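At Fladport, the learning system gets its examples from people. An operator holds one gripper in each hand and performs a short kitchen task at a table, and the grippers record what the hands do. The set held 3,463 examples in September. Each is trimmed to begin when the first object is touched.
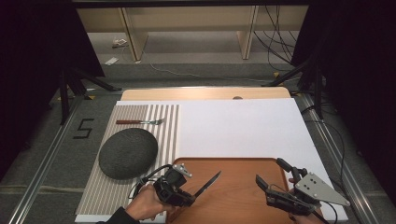 Knives are the hardest class in the set. The blade is thin, the handle is narrow, and a small change in grip angle moves the tip a long way. Tsz-kin Wan, who plans the sessions, wants that variation recorded. An operator may hold the knife in the left gripper with the point angled up over the tray, as here, while the right gripper stays open, or may swap the two. A fork lying on the striped mat gives the system a second utensil to tell apart from the first.

Wan's schedule calls for 600 knife examples split among 6 operators. Almost 16 percent of the first batch was rejected, mostly for pauses in mid-reach, which the system had begun to copy. The Midonov filter now flags any pause before training. Wan reviews the flagged examples on Monday and deletes them by hand.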